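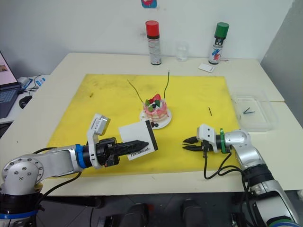 What weight card stock do you all use for folded cards you make at home? Mine keep flopping over on the mantel.

Go for 300 gsm if you can get it, and score the fold before you bend it. Anything thinner sags once you glue a layer on the front.

Tyyne T.
Thanks! I'd been folding by eye with a ruler. Will grab a bone folder on the weekend.

gandlow_papers
Have to disagree on 300. I made 32 Christmas cards last October on 250 and they all stood up fine, and the postage was kinder too. Grain direction matters far more — fold along the grain and even cheap stock behaves itself.

Kauko K
Grain, yes!! Bend the sheet gently both ways (don't crease it) and whichever way gives more easily is your fold line. I love this bit, it feels like a magic trick every time.

Lempi
Still on team 300 here. I do a lot of watercolour fronts and 250 buckles on me, grain or no grain.

gandlow_papers
Fair enough for watercolour, I only stamp. What colours are you using?

Lempi
Mostly a moss green and a grey wash at the moment. Autumn leaves, my favourite thing to paint. Took me 20 tries to get a maple leaf I liked and I enjoyed every one of them.

Tyyne T.
Would love to see those leaves! Also, does anyone stamp the back before or after folding?

Kauko K
Before, while it's flat. Let the ink sit overnight if the card is glossy.

Tyyne T.
Perfect, 11 to do for the school fair so I'll start with the backs tonight.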